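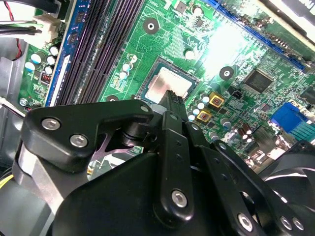 Tuesday, the finger gets close

What a night in the garage! I finally let Skorkeck reach down over a real board, the old green one still screwed into its open desktop case, and got a black fingertip right up at the processor socket. I've been dreaming about that since April.

Thodoris wanted me to start at the memory slots (longer, easier to line up, he says), but I went for the CPU and I'm not sorry. The silver lid throws a lot of shine and so does the upper right side of the board, so tomorrow I'm moving the lamp.

I dropped the speed to 18 and the moves got so much smoother! The ribbed tip is still a touch wide for socket work. Effie has offered to print me a narrower one, and I said yes before she'd finished the sentence.

Also went over every hex screw on the gripper again. One linkage screw took nearly a quarter turn, which may explain last week's wobble.

To do: new tip, lamp, longer cable for the Clovitz supply, call Thodoris back about the 200 spare screws.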